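Wednesday
Posted by the desk drawer lady

I've had the Vudley cable box under my desk for 17 days now, so I feel ready to complain about it a little. It's a plain lidded box with a slot at each end, and you set your power strip inside and shut the lid on the whole mess. Lovely idea! The lid clicks, the rubber feet grip, and the dog has stopped chewing on my charger.

But the slots are too narrow — two plugs' worth of cord and you're already pushing. I paid 30 dollars, and the Nuchit one my sister has (cheaper, uglier, kind of a shoebox) takes twice as many. The Vudley straps are also useless on anything thick, so I went back to winding everything by hand. 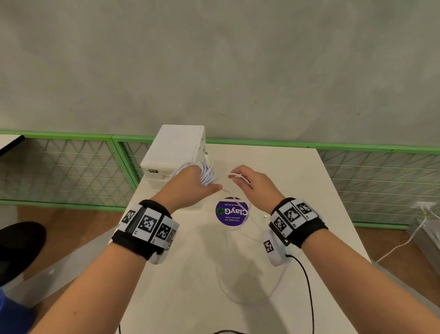 I'd still buy it again for a living room, where you only have a lamp and a TV to hide. For a home office, get the bigger size or skip it. Four stars for looks, three for everything else, and I'm keeping the straps for my tomato plants.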